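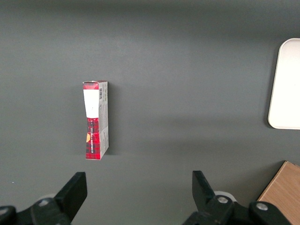
Posted by Bożena Dudek in Family Activities
Member, 258 posts

Backyard campout in October with a 4 year old?

My two have been asking to sleep in the tent since summer and we kept putting it off. Now it's October and they still want to. The tent is a Clostener, the family size one, and we've only used it in the yard for playing. My son is four and my daughter just turned eight. She has slept outside before with her cousins. He hasn't.

What I want to know is what time you start, whether you let them go in and out of the house, and what you do about the cold. Our lows are in the 40s right now. I have regular sleeping bags and a lot of blankets. No air mattress, it had a leak and I threw it out.

Also any ideas for what to do between dinner and bed. It gets dark early now and I don't want them in the tent for three hours with nothing to do.

----

grasso_road_mom wrote:

We did this last fall with kids about the same age. Start early. We had them in pajamas and a sweatshirt before dinner and ate outside, so there was only the bathroom trip left after that.

Put blankets under them, more than you think. We had all of ours on top the first time and I was up half the night with a cold back. Next time I put two comforters down first and then the sleeping bags and it was fine.

For the dark part we did flashlight tag, then shadow animals on the tent wall. The shadow animals lasted longer than anything else. My husband does a good goose.

----

tpruitt wrote:

I would wait until spring. A four year old at 40 degrees isn't going to sleep, and then you have a tired four year old all the next day. If you have to do it, do the tent in the living room.

----

grasso_road_mom wrote:

Mine slept fine. He had a hat on.

----

tpruitt wrote:

Some do. Mine came in at 11 crying and wouldn't go near the tent for a year. Just saying it's not for every kid, and she said he hasn't done it before.

----

Dell in Jultow wrote:

Check the actual forecast for your yard and not the average. We planned one for a night that was supposed to be 41 and it got down to 27. The hose froze. We were all inside by ten, and I don't think anybody minded except me, because I had to take the tent down with ice on it.

My rule now is nothing under 45 with the little ones. My oldest can go out in whatever she wants.

Don't bring a heater in the tent. Somebody always asks.

----

Bożena Dudek wrote:

No heater, I wasn't going to. The forecast has a couple of nights around 50 coming up so I may go for one of those.

tpruitt, we did the living room one last winter and they want the real thing this time. I'm okay with him giving up and going in. My worry is that she'll have to go in too, and she'll be mad about it. Has anybody split it, one parent in and one out?

----

marlys_k wrote:

Yes, we always split it. Decide beforehand which parent is going in, and put that person by the zipper with the younger one. Leave the back door unlocked and a lamp on in the kitchen. And tell the older one ahead of time that she gets to stay no matter what her brother does.

As for in and out, we say bathroom only once everybody has pajamas on. Otherwise it's one more toy, one more snack, where's my other bear.

Things mine liked:
Reading a chapter book by headlamp, with each kid getting a turn to hold the light
Listening for one minute and then everyone says what they heard
Cocoa in a thermos, made before dark so nobody has to go back to the kitchen
Glow bracelets, but take them off at bedtime or they stay awake looking at them

----

Dell in Jultow wrote:

I'd skip the cocoa with the four year old unless you like walking across wet grass at 2 a.m.

----

marlys_k wrote:

We have it at five o'clock. It hasn't been a problem.

----

oakleaf22 wrote:

Is it worth buying pads for this? I saw the Tudero ones for 95 dollars and that seems like a lot for the backyard.

----

grasso_road_mom wrote:

Not for the backyard. Use couch cushions with a sheet over them. Put a tarp under the tent if the ground is damp.

----

Bożena Dudek wrote:

Couch cushions it is. I'll take the zipper side with him and my husband can stay out with her. We'll eat outside early and do shadow animals and the listening thing. I'm going to try cocoa at five and see.

Dell, what did you do about the wet tent afterward? Ours has nowhere to dry except the garage.

----

Dell in Jultow wrote:

Garage is fine. Hang it over a ladder and turn it the next day. Don't put it in the bag until the corners are dry.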